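The kitchen table, and what we put on it

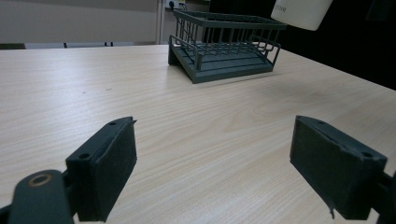 A change in the tenants' newsletter

With this issue we start a new column about things in the home which we use every day and never think about. The first is the kitchen table. Some readers of our building on Gavow Street asked in March how to choose one, how to take care of it, and what to do with an old one. I worked many years in a furniture store, first in my own country and later here, so I was asked to write it. Please forgive me if I use a wrong word for some part of the table. In my language there are more words for this.

Size first

Most people buy a table which is too large. In the store it stands in a hall with a high ceiling and it looks small. Then it comes home and the oven door cannot open fully. Before you go shopping, put newspaper on the kitchen floor in the size of the table you want, and leave it there for one evening. Cook the dinner and walk around it. If you step on the newspaper all the time, take a smaller size.

In the apartments on the street side, the kitchen wall between the window and the door is 105 inches long. A table for 4 persons goes there with no difficulty if the chairs are without arms. In the apartments on the yard side the wall is shorter and has the heating pipe, and for these I recommend a folding table or one with a leaf that hangs down. Please measure also the door of the elevator. A table with legs that can be taken off is much easier to bring up.

What the top is made of

Solid wood is beautiful and can be repaired. You can sand it and oil it again, even after many years. But it moves with the weather, and in our building the heating makes the air very dry in winter, so small cracks may come. Do not put it directly against the radiator.

Laminate is cheaper and does not need oil. Coffee and tomato sauce come off easily if you wipe soon. Its weak place is the edge, where water can go in and make the board swell. When the edge strip begins to lift, glue it back the same week. If the swelling has already started, there is no good repair that I know.

Veneer is in the middle between these two. It is real wood, but very thin. You may sand it only a little, by hand and with fine paper, and many people have gone through it with a machine. I did this also, one time, with a table that belonged to my aunt, and she spoke of it for years.

Cleaning

For daily cleaning a soft cloth, warm water and one drop of dish soap are enough. Wipe along the grain, then dry with a second cloth. The rough green sponge makes fine scratches which you see only when the lamp is on, and after that you see them every evening. Crumbs should be brushed away before wiping.

White rings on an oiled or waxed top come usually from hot cups. Rub a small amount of oil into the ring, wait overnight, and wipe it away in the morning. Sometimes you must do it two times. Old rings of dark color are more difficult and may need sanding.

Where to buy and where to give away

The Maritz store near the bus station has a room for used furniture at the back. When I visited, the prices for kitchen tables started at 400, delivery not included, and for this price the table was solid and heavy. The new ones in the front windows go up to 1,516 and I did not find them better, only more shiny. Flumov repairs chairs and tables and will also shorten the legs if a table is too high for you. Call them before you go, they close for lunch.

If you want to give a table away, please do not leave it in the entrance hall. The Tamiru exchange shop takes tables in good condition. Clean it first and tie the screws in a small bag to one leg. I have seen many good tables thrown out only for four missing screws.

In the next issue I will write about chairs, and especially about chairs that make noise. If you have a question about this, put a note in the newsletter box beside the mailboxes.

Posted in: Home & Household, Neighbors' Corner

Gavow Street Tenants' Newsletter | Contact the editors | © 2019 | Back to top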